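Can I bring my own phone to the Fleritz open day for the arm demo?

Posted by Ximena Toledo, 26 Aug 2023

I've booked two places for the Fleritz open day and the booking page says visitors can "try an object of their own" on the pick-and-hold bench. My son wants to use his phone. It has a glass front and no case. Has anyone seen this done, and does the gripper mark the screen? Also, is it worth paying for the workshop tour as well, or is the bench enough for one morning?

Arūnas Stankevičius

I went to the one in March and stood at the bench for most of it. Phones are allowed. You hand it over, the operator sets the grip force low and the arm takes it by the lower end, one finger on each side. You watch on a monitor that shows the view from the wrist.
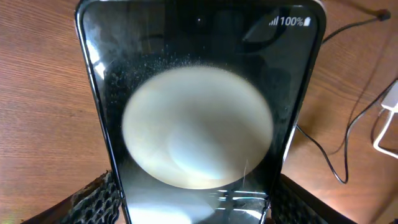 Wrist view at the bench: phone held upright between the two fingers, cables on the table behind.

The pads have a textured face and I found no marks on mine afterwards. Glass shows every smudge under the lights, so wipe it first -- otherwise you will blame the robot for your own fingerprints. They turn away anything over 300 grams, and you sign a short form saying it is at your own risk. Take the case off before you queue. Mine was soft rubber and they asked me to remove it.

The tour is separate and lasts longer than the leaflet says. I would do the bench first. The queue gets bad after 11.

greltow_dad

we took an old phone just in case. worked fine, kids got bored after 5 minutes tho. parking is at the back, not the front

Painemal

Didn't do the bench, but the tour was good if you like conveyors. No pushchairs on the upper walkway.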